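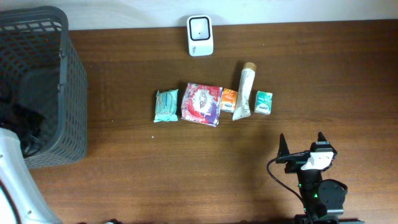 发件人：河谷气象观测邮件列表
主题：Re: 周二那场雨，各站雨量汇总

大家好！

先说结果：截至今早七点，收到的自建站读数里，最高的是Skandano山口站，179毫米！这是我们列表开张以来单日的最高值，我看到邮件的时候还以为小数点打错了，特地回信确认了一遍。山下两个站分别是45和55毫米，同一片云，隔一道山梁差这么多，太有意思了。

昨天有位列友来信问：

> 我家的翻斗式雨量计（Torkero的老款）下得最猛那一小时读数偏低，旁边放的量筒反而多出一截。
> 是不是翻斗跟不上？另外夜里断过一次电，中间二十分钟没有记录，这一天的数据还要不要报？
> 还有，河边那条路现在能走吗？我想去看看水尺。

一条一条回。

翻斗在强降雨时偏低是老毛病了，翻转的那一瞬间水还在往下流，雨越急漏计越多。有量筒就以量筒的总量为准，翻斗的数据留着看时间分布，两份都请发来，千万别自己改成一样的！这种对照我求之不得。

断电那段照报，备注里写清楚起止时间就行。缺测不要填零，填“缺”。上次有三个站填了零，我画图的时候还琢磨了半天，雨怎么会齐刷刷停二十分钟。

水尺请先别去看。Wickramasinghe桥下游那段路昨晚封了，今早还没解封，路肩有一处塌了，水也还浑得厉害。桥上的自动水位站每一刻钟更新一次，在家看曲线一样过瘾（昨晚我刷到两点……）。洪峰过桥时流量是每秒2,515立方米，过峰之后退得挺快，不过上游水库还在放水，今天傍晚可能会再抬一点，住在低处的朋友请留意当地通知，车别停在河滩上。

再说说数据提交。Vovutix那张共享表格已经加了两列，一列填仪器型号，一列填离地高度，老站也麻烦补一下。单位统一用毫米，日界还是早八点到早八点。不会用表格的直接回这封信也行，我来录。

还没报数的站还有好几个，尤其是北岸那边，山口的雨到底有没有翻过去，全看你们了！周五晚上我把等雨量线图画出来发到列表里，有手写记录的拍张照发来也可以，字潦草没关系。

列表维护人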